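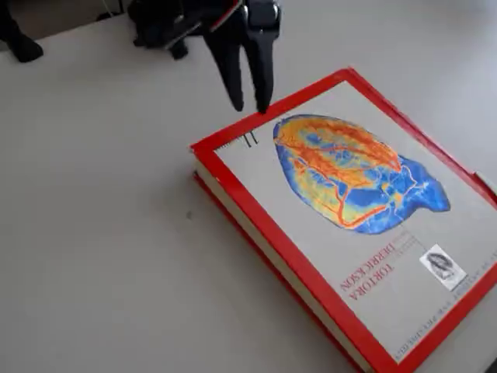
*Right finger on the red border, left finger just above the table.*

# Teaching your arm to push a book, by hand

Pushing a big book across a table is my favorite first lesson for a small arm. It sounds like nothing! But you get contact, friction, a heavy object that wants to spin, and a result you can check with a ruler. Filippos Giannakopoulos talked me into using Tortora and Derrickson, the huge anatomy textbook, and I've stuck with it. The red border gives the cameras a strong edge to find on a pale table, and the thing is heavy enough that a sloppy push shows up right away.

This page assumes your arm already moves when you move the leader arm. If it doesn't, go through the Pundport setup notes first and come back.

## Before you record

1. Clear everything off the table that isn't part of the task.
2. Lay the book flat, front cover up. Any angle is fine, and you'll be changing it later anyway.
3. Check both camera views. One should look down past the gripper, and the other should take in the arm and the whole cover.
4. Run the arm through its full reach, slowly, and watch the cables. They need enough slack to loop over the motors without catching.

Step 4 is the one I used to skip. Evanthia Konstantinidis fixed my wiring twice before I learned.
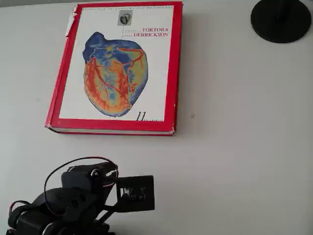
Now pick your goal line. I lay a ruler down, note where the edge of the book should end up, and take the ruler away again before recording. Keep the same goal for the whole set. If you want to teach two goals, make two sets and name them clearly (mine have names like "far" and "near," very fancy).

## Making the push

Bring the gripper down slowly beside the edge you want to push. Stop when the fingertip is just over the table, lower than the top cover, so it meets the side of the book instead of skating across the front. Then move in until you touch, wait a beat, and push.

That little wait matters a lot. Our first set had none, and the trained arm would come in fast and smack the corner. Iraklis Vlachopoulos suggested the pause, we recorded everything over again, and the difference was huge.

A few things for your hands:

- Push near the middle of an edge for a straight slide, and near a corner when you want the book to turn.
- If it starts turning the wrong way, back off, shift over, and push again. Keep that in the recording! The arm needs to see a fix.
- Lift straight up at the end before you move away.
- If you bump the table, throw that run out.

## Changing the start

Turn the book a bit between runs. Slide it closer, slide it farther, and let a corner leave the overhead view now and then. Start the gripper from different spots too, sometimes well clear of the book and sometimes nearly on it.
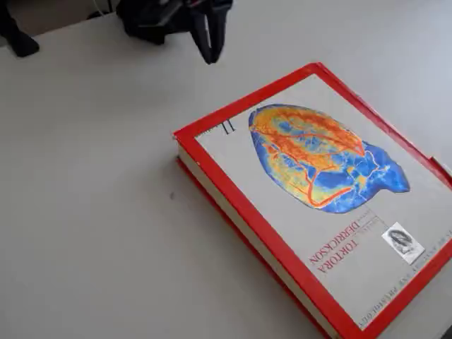

I do this in small batches so I don't drift into the same habit. After each batch I play the runs back at double speed and look at the starting positions one after another. You'll be surprised how often you favor one side of the table.

Our set ended up at 491 runs, but please don't wait that long to train something. We had our first decent push after 38, and seeing the arm nudge that big red book by itself made the rest of the recording a lot more fun.

## Trying it out

Load the model, put the book down, and keep a hand near the stop switch. Give it an easy start first, close to the ones you recorded, then get meaner. Write down where it fails. Ours had trouble whenever the long edge faced the base, so I recorded one more batch from that side and trained again.

If the fingertip climbs up onto the cover, your approach height is too high in the recordings. If the arm hovers and never commits, look for runs where you hesitated before touching and cut those waits shorter.

Volodymyr Vakulenko has the same lesson going with a thin paperback, which slides much more easily and is a great second step. His settings are in the Cindisus folder, next to mine.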